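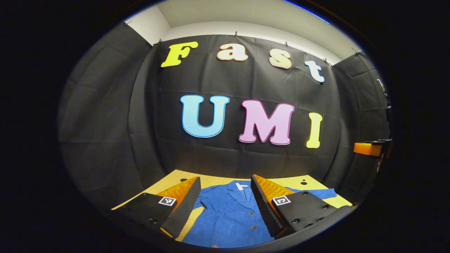 Prultwood Theater Supply will open its fourth regional drapery and display workshop in Esquivel this August, bringing the production of stage curtains, exhibit backdrops and trade show fabrics together under one roof for the first time. The new workshop will serve schools, community theaters, museums and event planners across the region. Among the products to be made in Esquivel is the company's line of plain black backdrops, the kind of cloth against which cut-out letters in yellow, cream or peach can be read easily from the back of a room. Orders for backdrops of this type have grown steadily, and they now make up the largest share of the company's work for schools and small exhibitors.

The Esquivel workshop occupies the former Induver furniture showroom on the east side of town. Prultwood signed a long-term lease on the property last fall and has since replaced the lighting, refinished the floors and installed cutting tables long enough to lay out a full stage curtain without folding it. The building also includes a fitting room with a ceiling track, where customers may see their curtains hung at full height before delivery.

The workshop will employ 43 people when it opens. Of these positions, 16 are new, and the remainder will be filled by staff transferring from the company's existing location in Zultach, where space has been limited for several years. Open positions include sewing machine operators, pattern cutters, flame retardant technicians and delivery drivers. Previous experience in theater work is welcome but not required, and paid training will be provided to all new sewing and cutting staff.

"Our customers in this part of the state have been patient with us," said Yesenia Ibarra, director of operations at Prultwood Theater Supply. "A high school ordering a new main curtain in the spring should have it in place for the fall play. With the Zultach shop as crowded as it was, we could not always promise that. The Esquivel workshop gives us the room to keep our dates."

Prultwood completed 276 custom orders at its Zultach location last year. These ranged from single table covers to complete sets of stage curtains, including borders, legs and travelers. The company expects lead times for standard backdrops to fall once the new cutting tables are in full use. Current orders will not be affected by the move, and customers with work already in progress will be contacted directly by their account representative.

In addition to new production, the Esquivel workshop will offer cleaning, repair and flame retardant treatment for curtains purchased from any supplier. Many school and community stages are still using drapery that has not been inspected in a long time, and fabric treatments can lose their effect with age and repeated cleaning. Customers may bring curtains to the workshop or arrange for pickup. A written report will be provided with each inspection, stating the condition of the fabric, seams, webbing and grommets.

A rental department will open at the same time. Black, gray and navy backdrops will be available by the day or by the week, together with pipe-and-base supports, carrying bags and steamers. Rental customers will be shown how to fold and store the fabric so that heavy creasing is kept to a minimum. Nonprofit organizations and public schools will receive a reduced rate on all rentals.

The company will also set aside a supply of remnant fabric for classroom use. Up to 1,000 yards will be offered each year to drama, art and family and consumer science teachers in the region, at no charge. Requests will be filled in the order in which they are received, and teachers may ask for a particular color or weight, subject to what is on hand.

"Remnants from a large curtain are often big enough for a puppet stage or a set of costumes," Ibarra said. "Teachers have been asking us for them for years, and we finally have a place to sort and store them properly."

An open house for customers and the public will be held on a Thursday in August, beginning at 4:00 p.m. Visitors may tour the cutting and sewing floors, view fabric samples and speak with staff about upcoming projects. Light refreshments will be served. Parking is available behind the building, and the main entrance is accessible by ramp.

Applications for open positions are being accepted at the Zultach office, in person or by mail. Teachers wishing to be placed on the remnant list should write to the same office on school letterhead.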